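From: Áine Fahy
To: toy library list
Subject: Re: Shape sorters, mixed sets and what to do with the odd blocks

Kamil Ondrejka wrote:

> We took in another crate of sorters in July and I have now run out of
> shelf. Most of them came without the lid, or with a lid from something
> else. At Brastham we have been keeping each sorter as a sealed set, one
> tub, one lid, one bag of blocks, and refusing to lend it if a block is
> missing. This means that nearly 200 loose blocks are sitting in a
> drawer doing no good to anyone.
>
> Three questions.
>
> 1. Does anyone pool blocks across sets, and if so how do you decide
> what fits what?
> 2. Is there any point in keeping blocks with no lid at all?
> 3. What are people washing them in? Setareh says hers came out with a
> white bloom and a slightly tacky surface.
>
> I would rather not throw away sound plastic, but the drawer has to be
> emptied before the next intake.
>
> Kamil

Kamil,

Taking your points in order, with the usual warning that our stock is older than yours and includes a lot of the Bemus tubs, which I gather you do not have.

1. Pooling

We pool, and have done for two years. The catalogue entry is for the tub and lid only. Blocks are issued against the lid from a common stock, one per hole, and go back into common stock on return. The borrower's card says "lid, tub, blocks to fit" and gives the number of holes. It took an evening to change the cards and it removed most of the arguments at the desk.

Fit is decided by gauge. Colour is no help, as the same mould has been run in every colour going. Stanisława Urbańczyk made us a set of gauges from 6 mm ply, one sheet for each size class, with the holes cut to the dimensions of a lid we trust. A block must drop through its own hole under its own weight in every orientation that the shape allows, and must not pass through any other hole on the same sheet. The second half of the test matters more than the first. A small cylinder that goes through the star hole makes the toy pointless, and children find it within a minute.

We have three classes, small, medium and large, measured across the widest part of the face. Anything between classes is rejected. We tried a fourth class for the in-betweens and gave it up, as it contained mostly hearts.

Note for anyone copying this: the gauge is not a choking test. We do that separately, before the block goes anywhere near the sheet, with the proper cylinder. Anything that fits inside the cylinder is out, whatever lid it came from.

Hearts and stars are where mixed sets go wrong. A cylinder or a cube has a single dimension worth arguing over. A star has the span of the points, the depth of the notches and the rounding at the tips, and two makers will agree on the first and disagree on the others. If you only have time to cut one gauge, cut it for the stars.

2. Blocks with no lid

Worth keeping, within reason. Ours go out as matching sets, with no tub and no lid, in a drawstring bag. The request came from the parents of slightly older children, who had finished with posting but were still interested in sorting. The blocks are used on a table top, or on a tray or a board, and the child groups them by whatever rule the adult proposes or the child invents.

The selection is the only technical part. If every star is red and every triangle is blue, the bag teaches one rule twice, and you may as well have sent half of it. The shapes and the colours have to cross. At a minimum you want one shape that appears in two colours and one colour that appears in two shapes. Beyond that, extra blocks add bulk and not much else.

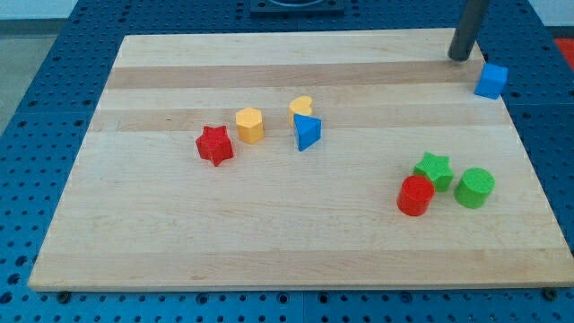 A bag needs a plain surface to be laid out on, and I now put a line to that effect on the card, as a patterned cloth hides the smaller faces and the blocks roll or tip on anything soft. Wood does well. The set should also be checked laid out, since a fault in the mix is hard to spot in the bag. With the red star and the green star both on the board, stars cross colours. With the yellow hexagon and the yellow heart both there, yellow crosses shapes, and the green cylinder next to the green star does the same job for green. The blue triangular prism gives a colour and a shape that the others mentioned do not have, which is useful for "which one is different", as there is more than one defensible answer. I would pass that for lending on mix alone.

Our limit on lidless stock is one shallow crate. When it is full, the most worn block goes out for each one that comes in.

3. Washing

The bloom is most likely detergent residue or hard water scale. It wipes off with a weak vinegar solution, followed by a clean rinse. Tackiness is another matter. In our experience it is the plastic itself breaking down, and no amount of washing will cure it. Setareh should bend a fingernail into one of the tacky ones. If it marks, scrap the lot from that tub.

Ours are done by hand in warm water with ordinary washing-up liquid, then rinsed and drained on a rack. Two cautions. Hollow blocks with a seam take in water, so shake each one by your ear after drying, and discard any that slosh. Do not use the dishwasher for lids. Crescencio Goicoechea put 17 of ours through on the hot programme and the thin ones came out dished, so that the blocks jam on the way through even though the holes measure correctly when the lid is pressed flat.

Records: for the pooled stock we count in and out by size class only, and do a full count once a year. The last one gave 434 blocks, of which 68 were rejected, the majority on cracked seams.

If you want the gauge drawings, Stanisława has them on paper and I can trace them. The medium sheet is the one to start with. Please measure one of your own lids first and send me the width of the square hole, as I have no idea whether your Taheri tubs follow the same sizes as ours.

Áine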